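The Long Wait for a Short Haircut

In which a man with very little hair spends a great deal of time thinking about who should cut it

My barber retired in November and did not tell me. He told the man before me and the man after me, and he told the woman at the bakery next door, who passed it along with my change. I had been going to him for 20 years. In that time we had exchanged, by my estimate, four opinions, all of them about parking.

I am told this is normal. Barbers leave the way cats do, and the customer is left standing at a locked door with his ears covered. What I hadn't expected was how hard it would be to find another one. Not a good one, necessarily. I would have settled for one with a chair free before dinner.

The trouble is that the haircut has moved online. You used to walk in, sit under the television and read half an article about bass fishing. Now you book. Booking requires an account, and the account requires a password with a symbol in it, and at the end of this you are offered something called a Signature Experience for two people's worth of lunch. I wanted a trim. The word trim did not appear on the menu. There was a Refresh, a Reset and a Restore, and I could not find anyone willing to tell me which of them involved scissors.

My first attempt was a place called Luvix, which had replaced a shoe repair shop and kept the smell. The young man there draped a hot towel over my face and left it on long enough for me to review my life. When he took it off he asked what we were doing today. I have never had an answer to this question. For two decades the correct reply had been to sit down. I said "shorter," and he nodded the way a doctor nods when you've described the wrong symptom, and then he asked about my product.

I didn't have a product. He sold me one. It is made by a company called Mundivine, it smells like a campfire at a law firm, and it has been sitting on the edge of my sink ever since, next to a comb I also didn't need.
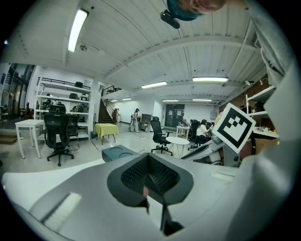 The haircut itself was fine. I want to be fair about that. It was the talking that wore me out. He had views on my crown, which he called ambitious, and on my neckline, which he felt had been neglected by a previous professional. I found myself defending a man who hadn't bothered to say goodbye to me. I said he'd had a bad shoulder. I have no idea whether he had a bad shoulder.

So I started asking around, and found that everybody I know has a hair story and is waiting for someone to bring it up. My brother-in-law drives 2 hours each way to the town he grew up in, and he does it every five weeks. He doesn't like the town. A neighbor cuts his own in the garage with clippers he bought for a dog, now dead. One of my editors goes to a different shop each time, on principle, so that no one can ever get used to him.

The most sensible person I talked to was Weronika Kaczmarczyk, who has been cutting hair long enough to have done three generations of the same cowlick. Her shop is called Adamczyk, after the man who owned it before her. She kept the name when she took over the lease.

"The sign was paid for," she told me.

Adamczyk has two chairs and a bench. There is no booking. There is a pad of paper by the door with a pencil on a string, and you write your name on it, and then you wait. If you leave to get coffee and your name comes up, you go to the bottom. I watched this happen to a man in a very nice coat. He argued, briefly, and then he sat down on the bench like the rest of us and somebody handed him the sports section.

I asked her whether she'd ever thought about putting the list on a phone. She had tried it. A salesman from an outfit called Astum had come by with a tablet and a free month, and for that free month people booked their spots and then didn't show up, or showed up at the wrong hour holding their phones out in front of them as evidence. She gave the tablet back. The pencil costs her almost nothing, she said, and no one has ever asked her to update it.

What does a barber talk about all day? I had always assumed the small talk was for the customer, a kind of anesthetic. Weronika says it's the other way around. Most people want to be left alone, and would be if they could only bring themselves to say so. They come in with a topic prepared. They've got it ready by the time the cape goes on, and if she doesn't let them use it they get fidgety and start moving their heads.

"So I ask," she said. "It keeps the ears still."

I thought about my four opinions on parking. I had believed, all those years, that we were two men who were comfortable with silence. Now I wondered whether he'd just decided I had calm ears.

She charges less than Luvix does, though she raised her prices last spring and is still hearing about it. A regular brought in the old price card, which he had apparently kept in his wallet, and laid it on the counter. She read it, agreed that it was a nice card, and charged him the new price. He tipped her the difference between the two, which she thinks he meant as a protest. She has not been able to work out against what.

By the time my own name came up, I'd been on the bench for most of an afternoon and had learned more about someone's gutters than I have ever known about my own. One man had been quoted $565 to replace a single run of them, and the bench was divided. I was for paying it. I was told, kindly, that I didn't understand gutters.

Then I was in the chair, and the cape went on, and she asked me what I wanted. I said shorter. She said fine and picked up the scissors.

I had nothing prepared, so I asked her what she thought of the parking.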